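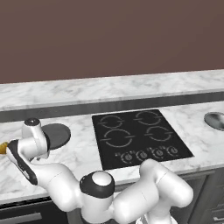
Häufige Fragen zu unseren Dumplings und Tiefkühlgerichten

Seit wir unsere Ware auch verschicken, bekommen wir viele Mails, und die Fragen sind oft dieselben. Jingyi Dai hat sie gesammelt und ich habe die Antworten geschrieben. Wenn mein Deutsch an einer Stelle nicht klar ist, bitte schreiben Sie uns, dann verbessere ich es.
Shufen Yan, Dendum

Muss ich die Teigtaschen vor dem Kochen auftauen?

Nein, bitte nicht. Der Teig wird beim Auftauen weich und klebt an der Packung fest, und dann reißt er. Geben Sie die Teigtaschen gefroren in viel kochendes Wasser und rühren Sie einmal vorsichtig mit dem Löffelrücken. Wenn sie oben schwimmen, kochen sie noch drei Minuten. Bei der Sorte mit Schweinefleisch und Chinakohl nehme ich selber vier Minuten.

Kann ich sie auch braten?

Ja, dafür brauchen Sie eine beschichtete Pfanne mit Deckel. Erst etwas Öl, dann die gefrorenen Teigtaschen mit der flachen Seite nach unten hineinstellen. Nach zwei Minuten kommen 80 ml Wasser dazu und der Deckel darauf. Nach weiteren sieben Minuten nehmen Sie den Deckel weg und warten, bis das Wasser verdampft ist und der Boden wieder knistert. Die Menge Wasser passt für eine Pfanne mit zwölf Stück.

Warum steht auf der Packung keine Zeit für die Mikrowelle?

Weil uns das Ergebnis nicht gefällt. Der Rand wird hart und die Mitte bleibt manchmal kalt. Eine Ausnahme sind die Reisgerichte der Reihe Vunance, diese sind schon fertig gegart. Dort finden Sie die Zeit auf der Rückseite, unter der Zutatenliste. 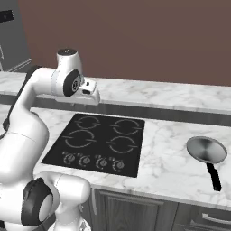 Wie lange sind die Produkte haltbar?

Im Gefrierfach bei minus 18 Grad bis zu dem Datum, das auf der Seite der Packung gedruckt ist. Eine geöffnete Packung sollten Sie gut verschließen und innerhalb von vier Wochen verbrauchen. Danach ist der Inhalt nicht gleich schlecht, aber der Teig bekommt weiße trockene Stellen und schmeckt nach Gefrierfach. Was einmal ganz aufgetaut war, bitte nicht wieder einfrieren.

Meine Lieferung war an den Ecken etwas angetaut. Was soll ich machen?

Wenn die Teigtaschen innen noch hart sind, legen Sie sie sofort ins Gefrierfach. Sind sie weich, aber noch kühlschrankkalt, dann kochen Sie sie am selben Tag. Sind sie warm, bitte nicht essen. Machen Sie ein Foto von der offenen Kiste und schicken Sie es uns mit der Bestellnummer, wir schicken Ersatz oder das Geld zurück. Im August versenden wir mit doppelt so viel Trockeneis, trotzdem kommt es vor.

Welche Sorten sind vegetarisch oder vegan?

Vegan sind Tofu mit Shiitake (Artikel 504) und Glasnudeln mit Möhre (Artikel 941). Vegetarisch, aber mit Ei, ist die Sorte mit Schnittlauch. Sie heißt im Laden oft nur »die grüne«, und deshalb gibt es Verwechslungen mit der Spinatsorte — diese enthält Garnelen. Bitte lesen Sie immer die Zutaten.

Gibt es etwas ohne Gluten?

Bei den Teigtaschen leider nicht, der Teig ist aus Weizenmehl. Wir haben eine Probe mit Reismehl und Tapiokastärke gemacht, aber sie ist beim Einfrieren gesprungen. Wir versuchen es weiter, ein Datum kann ich nicht nennen.

Ist die Chilisauce in der Packung dabei?

In der großen Packung ja, zwei Beutel. In der kleinen nicht. Die Sauce im Glas kommt von Plundcombe und ist deutlich schärfer als die im Beutel. Nach dem Öffnen gehört sie in den Kühlschrank. 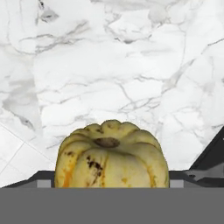

Wo kann ich die Produkte kaufen, ohne online zu bestellen?

Bei Feinkost Fan stehen sie in der Tiefkühltruhe hinten links, neben den Fischbällchen. Dort gibt es meistens fünf Sorten, die veganen sind gegen Ende der Woche oft ausverkauft. Weitere Geschäfte schreiben wir hier auf, sobald sie fest bestellt haben.

Das Rezept hat sich geändert, oder?

Ja, bei Huhn mit Mais. Die neue Füllung hat weniger Zucker und mehr Ingwer. Sie erkennen sie an der Chargennummer: ab 2613 ist es das neue Rezept. Einige Kunden mögen das alte lieber, das haben wir gelesen und verstanden. Im Moment bleiben wir bei dem neuen.

Kann ich die Packung im Dampfkorb machen?

Die Teigtaschen ja, die Packung nein. Legen Sie den Korb mit Backpapier oder Kohlblättern aus und lassen Sie zwischen den Stücken einen Finger breit Platz. Zehn Minuten über kochendem Wasser, bei den großen zwölf.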